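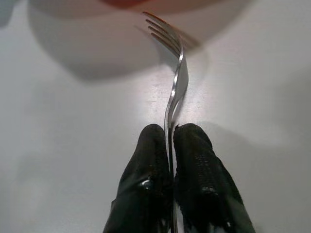 *A silver fork over a white tabletop.*

June 10, 2021

I've been waiting since March to write this one up! The yeast group at the Skellcombe lab has finally put out its paper on how cells get rid of worn-out mitochondria, and I've had a happy morning reading it on the train.

The bit that grabbed me is a protein they call Clestis. It sits on the outside of the mitochondrion and seems to act as a sort of tag – when the cell runs short of nitrogen, more of it turns up on the damaged ones, and those get cleared first. The team went through 3,768 yeast strains, each with one gene missing, and ended up with just five where the clearing stopped altogether. Clestis was missing in one of them. (The other four were already known, so that's a nice check on the method.)

They also followed 622 single cells under the microscope overnight, and I could watch those films for hours. The damaged mitochondria bunch up near the vacuole, then wink out one by one.

Does any of it hold in human cells? Too early to say. There's a similar gene, and the Van Wijk group is growing the cells to test it now. The full strain list is free to download from the Bravitz archive if you fancy a dig – I've already lost my lunch hour to it.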